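Work tables: the November check, Room 412, Hudo building
Posted in: Health & Safety > Furniture and fittings
3 comments | 12 shares

Date of check: 4 November 2024
Checked by: Tatiana Vondráček
Second signature: Yoon-hee Yoo

I took over this sheet from a version where every box had been ticked in the same pen, evidently in one go. I don't believe in that version. What follows is the old list with my comments under each item, including the items I think are a waste of time.

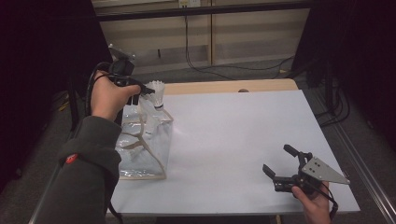

White surface, light wood along the far edge.
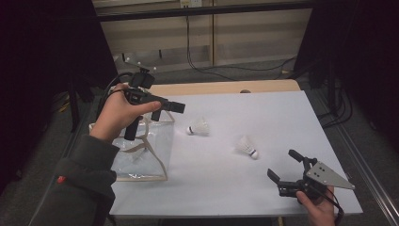

How often does a work table need a proper inspection?
Once a term is enough for most rooms, plus a quick look whenever a table has been moved, dropped or stood on. The monthly rule on our old sheet came from a supplier who also sells the inspections.

1. TOP SURFACE
[x] Free of cracks, splits and lifted corners
[x] No sharp edges at hand height
[ ] Loose boards or covers fixed down or taken off
Comment: The third one stays open. A board laid over a table is fine until someone leans on the bit that overhangs. I was told ours "don't move". I pushed one with a flat hand and it moved. Either clamp them or keep them well back from the edge. Non-slip matting might do it, but I'd like to see it tried before we buy a roll for every room.

2. EDGES AND UNDERSIDES
[x] Run a gloved hand along all the edges
[x] Check underneath for chewing gum, staples and screw points
Comment: One screw point found under the table nearest the door, long enough to catch a knee. Filed flat. The old sheet had this table marked as checked in every column going back as far as I could be bothered to turn.

3. LEGS AND FEET
[x] All feet touching the floor
[x] Rubber ends in place
[ ] Leg bolts tight
Comment: Two tables rock. The floor by the radiator is uneven, so before blaming the legs I turned both tables end to end. One stopped rocking and the other carried on. The one that carried on has a loose bolt at the back left leg and needs a longer spanner than the one in the drawer. Please don't fold up a beer mat and call it done. I found two of those already.

4. FOLDING FRAMES
[x] Locks click home on both sides
[x] Hinges move freely
[x] No finger traps with the guard missing
Comment: Locks do click. I don't put much faith in the click, so I pull the leg inwards afterwards as well. It takes a second and it has caught me out before, on a table that clicked beautifully.

5. LOAD LABEL
[ ] Label present and readable
[ ] Label believed
Comment: Second box is mine. The Zereo tables came with a sticker saying 400 kg. It doesn't say whether that means spread evenly, in the middle or at one end, and it doesn't say who tested it. I wrote to ask and was sent a brochure. Until somebody sends a test sheet, treat them as ordinary tables: boxes of paper, yes; people, no. Nobody is to change a ceiling tube from one of these, whatever the sticker says.

6. CABLES AND LEADS ACROSS OR NEAR TABLES
[x] No lead hanging where a foot or a bag strap can catch it
[x] Plugs and sockets undamaged
[x] Extension leads not plugged into each other
Comment: Passed on the day. Note that it was announced in advance that I was coming, so I wouldn't read too much into it. I'll look in again without saying so.

7. CLEANING
[x] Spills wiped up, no sticky patches
[x] Cleaning product stored out of reach
[ ] Product right for the surface
Comment: We've been given Tomitar spray on the grounds that it "protects". I tried it on a corner of bare wood and the same on a painted bit. The painted bit was fine. The wood went dull and stayed dull. Warm water and a drop of washing-up liquid did the rest of the room perfectly well, so I'd use up what we have on the painted tables and not reorder.

8. SPACE BETWEEN TABLES
[x] Clear way to both doors
[x] Chairs can be pushed right in
[ ] Wheelchair can get past the end table
Comment: It can't, whatever the floor plan claims. The plan shows the room with no chairs in it. Yoon-hee and I measured it with chairs pulled out, as they are when people sit on them, and the gap is too small. Easiest cure is to take out one table. I expect an argument.

9. LIFTING AND MOVING
[x] Two people for any table without wheels
[x] Brakes working on tables with wheels
Comment: Brakes work. Whether they get used is another matter. The "two people" rule needs a notice on the store cupboard door, though I doubt anyone has ever changed their mind because of a laminated notice.

10. PAPERWORK
[x] Last sheet found
[ ] Last sheet any use
Comment: See top.

STILL TO DO
Loose boards, item 1: clamps or matting
Back left bolt, item 3: Tatiana, once there is a spanner
Test sheet from Zereo, item 5: chase again
End table, item 8: ask the people who use it first

Comments (3)

Sam in the office: We have the same tables with the same sticker. Never occurred to me to ask what it meant. Did the brochure at least have a phone number?

Tatiana Vondráček: It did. It rings.

Room user: Please don't take out the end table, it's the only one that doesn't rock.

Contact the premises team | © Hudo building users | Back to top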